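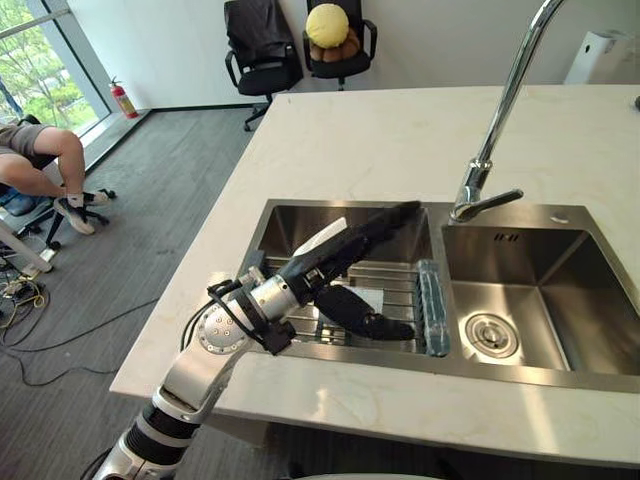 **From:** Lieven De Haan
**To:** nonora-build
**Date:** February 3, 2022
**Subject:** Re: [nonora-build] Wrist cables and the plate problem

Hello Anouk, hello all,

Thank you for the long message, and excuse me that my answer comes only now. I wanted to try your idea for the wrist before I write, and I had the kitchen at Jallilum only for two evenings. I answer between your lines.

> I read the log from the last session and I count two different faults which we have been calling by one name. In the first, the hand arrives at the rack and the wrist stops a little before the end of its turn. In the second, the wrist turns fully but the plate slides in the fingers. Can you say which one you see more often? I would like to know it before anybody orders new parts.

You are right, and I should have separated them myself. I went through the log again with this in mind. The wrist fault is the more frequent one. It comes nearly always when the arm must reach far over the sink and then turn the palm upwards, so that the cables on the outside of the wrist are pulled tight. When I put the sink task a hand's width nearer to the base, it disappears. The slipping fault I have seen in both positions, so it must have another cause.

> About the cables: in my opinion they are clipped too close to the joint. On my own small arm I had the same trouble. I made the clips free on the hand side and left a loop that can open and close when the wrist rotates. It is not beautiful but it has not failed me since April.

I have done this now on one side. I took away the last clip before the hand, made a loop, and fixed it again lower on the forearm with a strap. The wrist now goes to the end of its range without a complaint from the motor controller. I repeated the turn 12 times with no load and 10 times with a plate, and it did not stop once.

There is one disadvantage that you should know before you do it on the other arm. A loop standing out from the wrist can catch on things. The tap is the most dangerous, as it is tall and stands exactly where the arm would like to pass. I have therefore added a forbidden volume around the tap in the planner, a simple vertical cylinder with a box on top for the curved part. It is larger than the tap itself, and the planner now chooses a somewhat longer way round. Kobe finds it ugly, but I sleep better.

> For the slipping, what is the grip force when it lifts the plate? And is it the same value when it lowers? I remember that Zoila had set one value for everything.

It was indeed one value for everything. I have split it in three: approach, carry and place. The numbers are in the controller's own units, so please do not read them as newtons:

- approach: 850
- carry: 2,000
- place: 1,400

The old single value was 1,200. I was afraid to go higher with ceramic, so for the tests I use plastic plates. The fingers take the rim at the side and curl under, with the thumb against the face of the plate. When the plate is tilted, all of its weight wants to turn it around the contact line, and this is where the old value was too small. 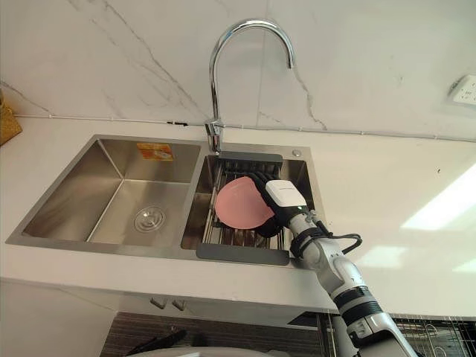
With the new carry value I have not seen the rotation again. What remains is the last moment over the rack. If the hand opens too early, the plate falls between the rods at a wrong angle and leans on its neighbour. If it opens too late, the lower fingers are already between the rods and they catch when the arm goes up. For the moment I lower until the wrist current rises, go back up by 4 mm and open slowly, first the lower fingers and then the thumb. It works with the plates that I tried. With a bowl I did not dare.

> Do we really need both basins? The divider makes the reachable space difficult. We could do the demonstration with a plastic tub on a table and nobody would be less impressed.

Here I do not agree, but I understand why you ask. A tub on a table is easier for every part of the system, and we would finish sooner. But we said in the beginning that Nonora should work in the kitchen as the kitchen is, and the sink is the hard part of it. The steel reflects, the depth values in the bottom of the basin are poor, and the divider is exactly at the height where the fingers want to go. If we take this away I am not sure what we will have learned.

I propose a compromise. We keep the real sink and we forbid the robot to cross the divider with a plate in the hand. It may pick up on one side and place on the same side, or it must first go up to a safe height. Wim has already written this rule for the left arm and it needs only to be mirrored.

> Last point: depth camera. Does the matte plate help?

Yes, very much. I compared one matte plate and one shiny plate at the same place in the rack, under the same lamp. On the matte plate the surface is nearly complete. On the shiny one there is a hole in the middle which moves when the head moves. I saved 3,354 depth images from the two evenings and put them in the shared folder under `sink_depth`. Please do not rename the files, the time in the name is used for matching them with the arm positions.

Sunlight on the worktop is still bad. A bright patch beside the rack can be read as an edge, and once the arm made a small correction towards it. We could mask the worktop fully, as we never grasp anything from it in this task. Does somebody see a reason against it?

What is still open from my side:

1. The cable loop on the second arm. I have straps enough, but I would like a second person to hold the wrist while I remove the clip.
2. The place routine for bowls and for the small plates.
3. The cloth. With a cloth lying on the rack the detection gives a plate with a very strange shape. I would first only teach it to refuse.
4. The emergency stop cable is too short when one sits behind the desk. Zoila, you spoke of an extension, do you still have it?

The grip values are in the branch `place-split`. They are not merged. Kobe, could you look at the limits before I do that, in particular the thumb? I set its limit by feeling and I am not proud of it.

I have the key until the end of the week and can be at the workshop any evening after seven. Please bring your own coffee cup, the robot has the plates but the cupboard has no cups any more.

With friendly greetings,
Lieven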